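Planning and Buying a Two-Gripper Bench on a Student Budget
Final project report, equipment planning group
Written by Aniela Brzozowska and Arnulfo Agudelo, with purchasing notes by Emiko Sakamoto
Faculty adviser: Teresa Zawadzka

1. What we were asked to do

When our adviser handed us this project in August, she told us it was mostly a shopping trip with a report at the end, and we believed her for longer than we should have. The task was to plan, price and buy everything needed for a tabletop station where one person, using a pair of hand-held grippers, could record small kitchen-style jobs like moving jars on and off a shelf. The budget was $3,000, it had to cover every last cable tie, and we had one semester to spend it well.

We had help from last year's group, who left us a spreadsheet named Brekis (after a dog, we were told) with a tab for every purchase they regretted. We read it more than once and we're very grateful for it.

2. Deciding what the table was for

We started with the grippers, as everybody does, and Teresa very kindly made us stop and start again with the jars. Her point was that we couldn't choose finger pads, a shelf or a table until we knew what was going to be picked up, so the first two weeks went to objects and we didn't request a single quote.

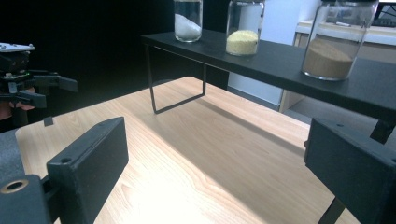
Dry goods took up more of our planning meetings than I would like to admit. We wanted fillings that were cheap, kept well on a shelf and could be told apart by a camera mounted at the wrist, and we argued over nearly every one. Seen from the gripper, the three jars on the black riser separate nicely by color: the white powder, the pale yellow grains next to it, and the tan-brown powder in the biggest jar. That was enough for us to cross off the printed labels we had budgeted for. The riser itself was a late addition, and a cheap one, and we think it did more to make the tasks interesting than anything else we bought at that price (Arnulfo would like it noted that it was his idea).

The jars were kept in glass after a long discussion. Plastic would have been safer and lighter, but we were asked to plan for objects people really have in their kitchens. We set aside money for spares and bought them in the same order to save on shipping.

3. Quotes and suppliers

We asked for quotes from Gandham for the gripper parts and from Revico for mounts, cables and stands. Urbańczyk, the secondhand office dealer across town, was our choice for furniture. Emiko wrote to all of them in the same week with the same list, which made the answers so much easier to compare! We recommend this to next year's group very warmly.

The most useful thing we learned was to ask about the small parts. Our first Gandham quote looked wonderful until we saw that the mounting plates and screws were listed separately, at $163 for the set. We paid it, having priced the same plates in our own shop and found that the machine time alone would eat up the saving. Cables were the other surprise. We had planned for lengths measured along the table, in a straight line, and a person's arm doesn't move in a straight line. Emiko reordered them longer, and the short ones went into the spares box.

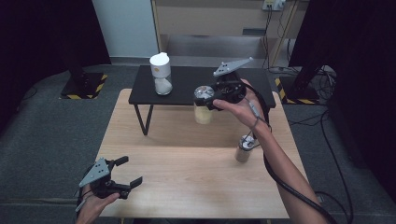 Figure 2. Both grippers in use, the right one closed on a jar with a metallic lid.

4. The table

Of everything on the list, the table was the item we were most tempted to save money on. There was a perfectly usable one in the hallway for free, and we very nearly took it. It wobbled when leaned on, though, and Krystyna Wilczyńska from the group next door, who lent us an afternoon of her time, leaned on it quite hard to make her case.

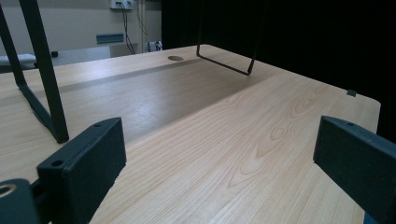
Furniture turns out to have its own hidden costs, and we tried to write them all down for whoever does this next. A desk made for an office comes with office features, and you pay for those whether they help you or not. Ours has a round grommet hole near the back edge, and we had counted on it in the plan as a path for cables before we settled on running them off the side. The pale wood grain was another thing we hadn't thought to ask about. It has strong looping figures in it, and with a broad band of shadow lying across the top as well, the surface looks quite different from one patch to the next. For a plain, even background you'd want to add a mat to the budget, and a second lamp too. We left both on the wish list and decided to live with the table as it is, since homes have patterned tables as well.

5. How the money was split

The grippers and their parts took the largest share, followed by cables and stands, then the table, and last of all the jars and their fillings. We kept a reserve of 9 percent and were teased for it at the midterm review. By the end of the semester it had gone on the longer cables, one more set of finger pads and a box of screws in the size we were always missing.

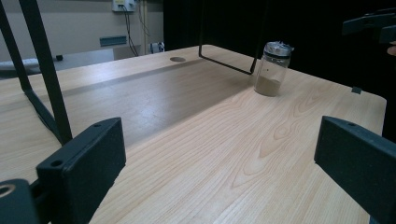

Figure 4. Open gripper fingers over the tabletop, with a silver-lidded jar toward the back right.

6. What we would change

We would order the cables last, once somebody has stood at the table and stretched both arms out with a tape measure. We would also ask every supplier for a delivery date in writing. Revico was friendly on the phone and slow with the boxes, and we lost a good part of our testing time waiting on the stands.

Lids deserve more thought than we gave them. We chose jars by size and let the lids come as they came, so the set is a mixture of metal and white ones. We grew fond of the variety, but a group that wants to compare one grasp with another should buy matching lids and list them as their own line.

Our full price list is in the Brekis spreadsheet, on a new tab with our initials, and Emiko has added the supplier contacts next to each item. Please keep adding to the regrets tab. Ours start at the row marked "short cables."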